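Dornwood Tableware to Open Seconds Store at Flollano Mill in November

FLOLLANO — Dornwood, the maker of everyday dinnerware, will open a factory seconds store on the ground floor of its Flollano mill in November. The store will carry 1,229 pieces on opening day, all of them first-quality shapes with small glaze faults.

"People have been asking at the front desk for years," said Ronaldo Peixoto, general manager. "We had the space and we had the stock."
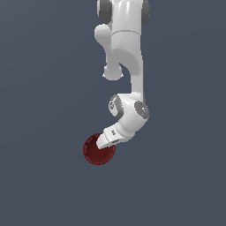 Prices start at $4 for side plates and go up to $22 for serving platters. Seconds will be sold by the piece, with no minimum purchase. The opening stock leans toward bowls, and customers who like a dark red bowl on the table will find that color in cereal and soup sizes — both in the Hellström line, designed by Sverre Fjeld. Mugs will follow later in the winter.

The first 1,000 customers will receive a free spoon rest. The store will open at 10 a.m., and parking is available behind the mill. Wholesale orders will continue to go through the main office.

Press contact: Cheng-en Kwan, Dornwood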